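12 June 2018
Hedvig Holmgren and Ebbe Rustad

4.2 Does the reported gain survive a change of bin?

Grasp success in clutter is usually reported from one bin, one set of objects and one person deciding what counts as a success. Our own earlier number for the Zaven grasp ranker came from such a setup, and we no longer trust it. The test bin was the one used for tuning. Items that slipped during the lift were scored as grasps if they had left the floor at all.

We therefore repeated the comparison at the Plundton lab with stricter rules. A grasp counted only if the item was carried clear of the bin and released over the drop zone. Scoring was done from video by Tyra Wikström, who was not told which ranker had chosen the grasp. The bin was clamped to the table, after we found in pilot runs that small shifts of its walls were enough to spoil the calibration.

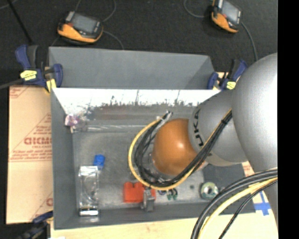 Figure 6. Bin and KUKA arm, with mixed small items and transparent packaging on the metal floor.

We ran 450 attempts with each ranker. Zaven had 354 successes, against a baseline that simply picks the highest point in the depth map. The baseline did better than we had expected, and the gap was far smaller than the one we published in September. Much of the old gap seems to come from the lenient scoring rule. When we rescored the old video by the new rule, a large share of the advantage went away.

Transparent packages remain the weak spot. Of the 146 attempts aimed at clear or shiny wrapping, over 70 failed under Zaven, mostly with the fingers closing beside the item. The worn metal floor may add to this, as its streaks return depth values that look like low objects. We have not tested that idea and would not lean on it.

Two further doubts should be stated. The items were chosen by the same people who wrote the ranker, and refilling the bin by hand gives piles that are looser than those in a real warehouse. Randi Strand repeated part of the test with her own items and saw the same ordering of the two methods, but her sample is too small to settle the size of the effect.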